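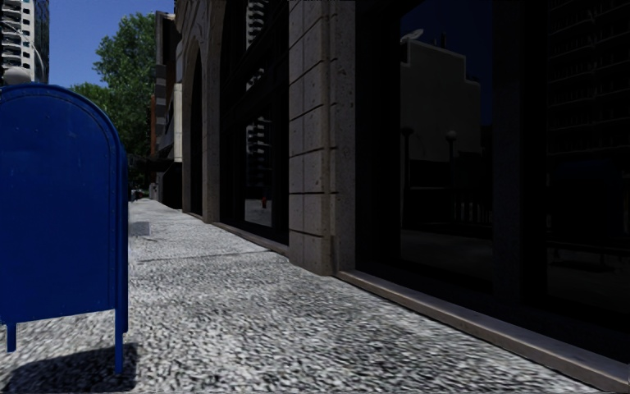
Blue mailbox, gray stones.

A year of writing letters (and I'm still not bored)
13 Apr 2022

I started writing real letters last January, the paper kind, with a pen, and I keep meaning to post about it properly. The short version is that I love it way more than I thought I would. The long version is the rest of this post, so get a drink.

It began with a box of old letters my aunt gave me when she moved. Most of them were dull in the best way! Somebody's gutters, a bus that never came, a long paragraph on whether a ham was too salty. I read the whole box on the floor of the hallway and then wrote back to her that same night, on printer paper, in awful handwriting. She lives 1,668 miles from me (I looked it up for the occasion) and her answer was in my hands before the week was out. I couldn't believe how happy I was to see an envelope that wasn't a bill.

So, paper. Printer paper is fine and I don't want to scare anybody off, but once I got going I wanted something the ink didn't soak straight through. I tried the Odelus pad first. It has a lovely smooth top side and a back side that feels like a paper towel, so you end up using twice as many sheets. Then I found the Khương writing paper, cream colored, thin enough to fold in thirds without a fight, and you can use both sides if your pen isn't too wet. It comes in a pack of 400, which sounded like a silly amount when I ordered it. I'm well over halfway down. My cousin gets a lot of pages.

For pens I've gone back and forth. I had a romantic idea about fountain pens and I do use one on weekends, but I'm left-handed and I drag my hand through everything. The pen I reach for is a plain black gel one from the drugstore. If you're a lefty, turn the page further than feels normal, almost sideways, and your smears drop to nearly nothing. I was so pleased when I figured that out that I wrote a whole letter about it.

The bit I was most worried about was what to say. I don't have an exciting life! I work, I cook the same soups, I walk to the library. But a letter seems to like that stuff. I keep a scrap of paper on the fridge and scribble down a word or two whenever something makes me think of a person, and by the time I sit down I've got "owl noise, burnt rice, new dentist" and off I go. It takes me about 20 minutes to fill both sides, longer if the dentist was interesting.
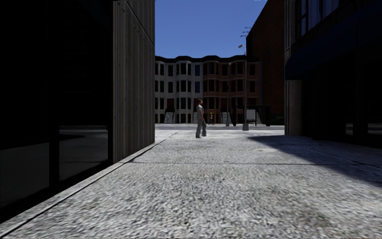
One reader asked under my last post whether it wouldn't be kinder to just call people, given how slow the mail is, and said a letter always felt to them like homework for whoever gets it.

I've been chewing on that comment ever since, and I get it. I've had the guilty stack too. What fixed it for me was putting a line at the bottom of every letter saying there's no need to write back. I mean it, and people seem to believe me. One friend has never answered a single one and tells me on the phone how much she liked the part with the soup. Another one sends a postcard with three words on it, and those are some of my favorite things in the house. And calling is great, I still call! A call just goes by so fast, and I never remember what I meant to tell anyone until I've hung up.

Stamps next, because I have opinions. Buy the pretty ones. They cost the same as the flag ones and the clerk will let you look through the whole folder if there isn't a line behind you. I bought the flower ones and then couldn't bring myself to use the tulip, so it's still in my drawer, and I'm okay with that.

Covimwood has a letter-writing evening now, too. It's in the back room at Bevari, the coffee place with the green awning, and it's such a nice, odd thing to do in company. Everybody sits there scratching away and then somebody laughs at their own page and won't say why. The tables wobble, so bring something hard to lean on. They put out a jar of pens but half are dried up. I went in shy and came home with 2 new pen pals and a recipe for pickled carrots, which I've made so many times now that I should probably post it here. 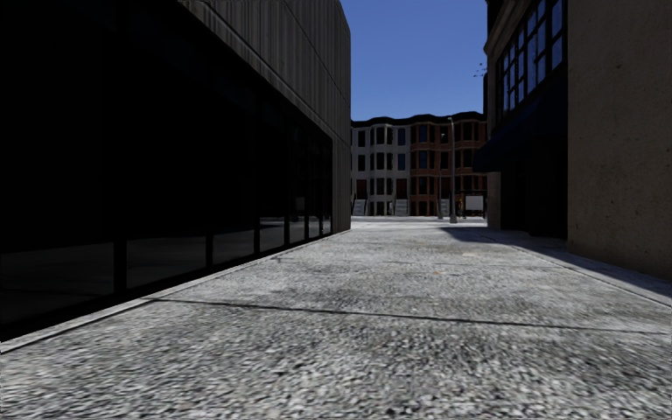 Looking down toward the row houses under a very blue sky.

A few odds and ends that people have asked me about. I don't use sealing wax, although I'd like to. Mine cracked in the mail and left red crumbs in my aunt's lap. I do keep copies of the longer letters, just a quick phone photo, mainly so I don't tell the owl story to the same person again. And I write the address before I write the letter. If I leave it for last, the letter sits on the microwave until all the news in it is old.

Next up I want to try folding my own envelopes out of old calendars. I've saved the whole of last year's, the one with the lighthouses, and if they hold together I'll post the template. If you've done it before, tell me what glue you used!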